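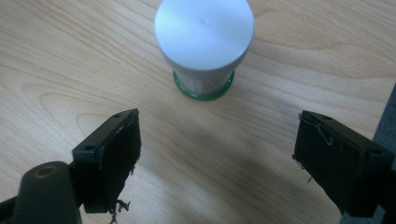
Efren Ambrosio bought his worktable from the Bernedar clearance sale in July, paid 133 pounds for it and carried it up two flights with his brother. He has eaten at it, worked at it and written most of a thesis on it. What he wanted to talk about was keeping it clear.

"I used to lose the whole top by the end of the week," he said. "Post, chargers, mugs, a bag of screws. You put one thing down and the rest follow it."

His rule now is that a thing may stay on the wood only while he is using it. A small pot with a lid can stand there through the afternoon, but it goes back on the shelf when he gets up. He says small containers are the worst for staying put, as they look tidy enough to leave.

He chose the table for its colour. The room faces north and his last desk, a dark one from Hauser, made it feel smaller. "The pale wood gives you a bit of light back," he said. "And I like the grain. The lines bend about all over the place. When it's covered up you forget you've got it."

Cleaning takes him a few minutes. He uses a cloth wrung nearly dry, follows the grain, then goes over it again with a dry one. He gave up on spray polish after it left smears that showed whenever the lamp was on. Crumbs go into his hand and not over the side, where they end up in the carpet.
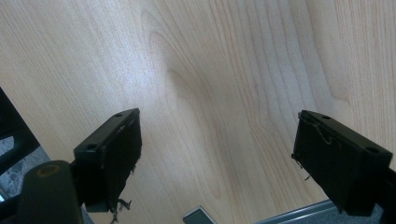
Niamh Nic Giolla disagreed with him about the clearing. A table with nothing left out on it, she said, is a table you have to set up again every morning, and she would sooner keep a tray at one end and clean round it.

Ambrosio has tried the tray. "It was full in two days," he said. "Then I had a tray and a pile next to the tray."

He does allow that his way is slower at the start of a job. Fetching what he needs takes him three or four trips to the shelf, and he sometimes forgets the scissors. He is thinking of putting up a second shelf, lower down, within reach of the chair.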